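Three Grippers, One Very White Shelf

I have been trying out robot hands for this magazine long enough to have opinions about fingers. Strong ones! So when the Serkent parallel gripper and the Tạ adaptive gripper both landed on my bench in the same month, alongside the old Illik I've been using forever, I cleared my calendar and started picking things up and putting them down again.

The ground rules first. Every gripper got 700 tries at the same set of jobs: reach into a shelf compartment, reach into an open box, close on a small part, lift, hold, put it back. I ran them all from the same Arurlow controller with the same settings, and I promised myself I wouldn't tweak anything halfway through (I tweaked one thing, and I'll get to it).

The shelf job sounds like the easy one. You have a big opening, a flat floor and lots of room to get in. But white furniture is rough on a wrist camera. White back, white sides, white divider, and if the light is soft the corners just melt into each other. I've had arms stop dead in front of a shelf like that while the software tried to decide where the wall was. Two square markers on the front panel cured most of it, and I'd tell anyone starting out to put up markers before spending a cent on a better camera.

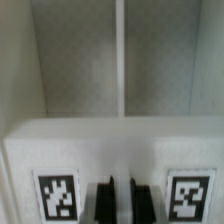

The wrist camera's view of the shelf, with the fingers open between the two markers.

I like a finger that comes to a point. With blunt pads I'm always backing off and coming in again at a new angle, and with a tapered tip you can sneak in next to a divider and still have something to grab with. The Serkent felt great here. It closes fast, it closes straight, and it stops where you told it to stop. The Tạ is slower and it kind of wraps itself around whatever you give it, lovely for odd shapes and a bit of a pain when you're working close to a wall and would like to know exactly where the fingertips are.

Then the Illik, my old faithful. It has no force readout worth mentioning and it sounds like a coffee grinder. It also got through 607 of its 700 tries without a complaint, and I was more pleased about that than I should have been. The Serkent beat it and the Tạ came in a little behind, almost all of that from the shelf.

Boxes are a different kind of trouble. Going straight down into one, the fingers are the easy part and it's the wrist you need to worry about, plus every cable hanging off it. Before each run I move the arm by hand to its lowest point and check that nothing pulls tight.
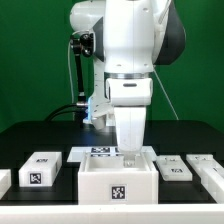
My one tweak was the approach speed. At the factory setting the Tạ came down quicker than I was comfortable with, so I slowed the last stretch for all three and started the box count over. That cost me an afternoon. It also made the Illik look better, which I suppose is fair, as most people who own one will have slowed it down years ago.

Now, money. The Serkent is $3,000 and the Tạ is $2,000, both without a mounting plate (why is it always without a mounting plate?). If your parts are all more or less the same shape and you care about getting close to edges, pay for the Serkent. If you're handling a mixed bag of stuff in open space, the Tạ will make you happy and leave enough over for a decent camera. You can't buy the Illik new anymore, but they do turn up used, and mine isn't for sale.

I'm keeping the Serkent on the arm until June to see how the pads wear. They pick up a shine after a while, and I want to know if that changes the grip on smooth plastic.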